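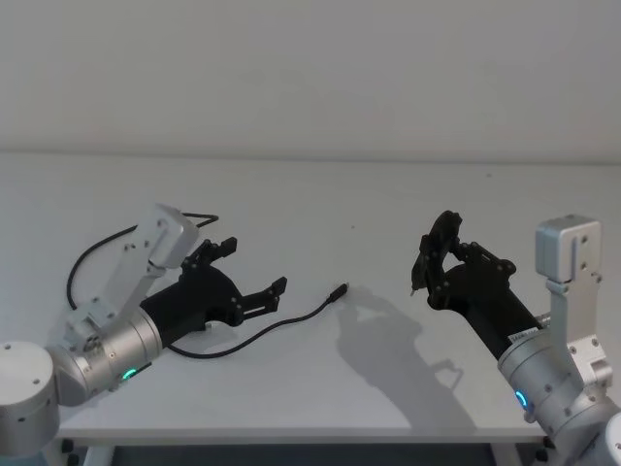

Plunilia Work Table in White, Long-Term Review
Posted November 12, 2024 by Mali Jarman

I've been promising a table review since October and a few of you have been very patient (hi Huệ Vũ, I did get your second email). So let's talk about the Plunilia, the plain white one, which I've now had for 17 weeks and have strong feelings about.

First the boring stuff. It came in two boxes, and the second box arrived four days after the first, so for most of a week I owned a very nice tabletop leaning in the hallway. Assembly took me one evening. The instructions are all drawings, and the drawing for step 7 has the cross brace upside down. I put mine on the way the drawing showed, wondered why the holes didn't line up, said a few words, and flipped it. After that everything went together fine with the wrench from the box, although my wrists would have preferred a real one with a handle.

The top is why I bought it. It's smooth and it's matte, properly matte, and I can't tell you how much I wanted that after years with my old Grotari desk. The Grotari was so glossy that the ceiling light sat in the middle of it like a second lamp and I spent all day tilting my head around the glare. With this one the light just kind of spreads out and goes away. I love it!

The color is a bit softer than the store photos had me expecting. They call it white, and it is, but next to a sheet of printer paper you'd call it pale gray. I have it pushed up against a light wall and the two nearly match, so the back of the table more or less melts into the room. If you want a bright, crisp, kitchen-cabinet white you may be let down. I was for a day or so, and then I got used to it and now I'd pick this shade again.
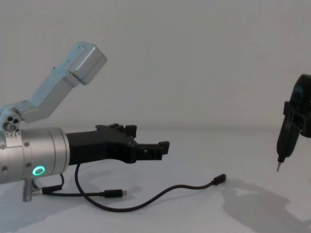
White top, pale wall, and just a faint line where they meet.

What you give up with a surface this plain is any chance of hiding things. Every crumb and speck shows. I wipe mine down at night and by morning there's always one little dark dot on it from who knows where. Black cables look extra messy too, so if you're a person who leaves cords lying around (I am) get yourself some clips. None come with the table, and there's no cable tray or cord hole either. At this price I think a tray should have been in the box. Bình Khúc told me he stuck an Anozie tray under his and it held up well, so that's on my list.

Cleaning is easy as long as you stay on top of it. Damp cloth, dry cloth, done. Pencil comes off with a regular eraser. Ballpoint needed dish soap and some patience, and there was one ring from a coffee cup that I thought I was stuck with until the third try. I haven't used anything scratchy on it and I'm not going to, because a matte finish with one shiny rubbed spot would drive me up the wall.

Is it steady? Mostly. It wobbled the first week, then I went around and tightened all the bolts again and it settled down. If you lean hard on the front edge you'll feel a tiny bit of give. I don't notice it when I'm working but I do notice it when I'm sitting on the table, which the booklet says not to do, so fair enough.

The front edge is the one place I'd change the design. It's a little sharp where my forearms rest and on long days I end up with a line across both arms. A folded towel fixes it. A rounder edge would fix it better.

I also looked at the Deleten before buying. It's a nice table, with a drawer, and it would have cost me 33 dollars more. I don't need a drawer. I know exactly what I'd do with a drawer, and it would never close again.

Good: the matte top, the quiet color, easy wipe-down, no wobble once it's tightened.
Not so good: no tray, sharp front edge, that step 7 drawing.

Would I buy it again? Yes, and I might, if I can talk myself into a second one for the back bedroom. I'll post an update when the cable tray is on.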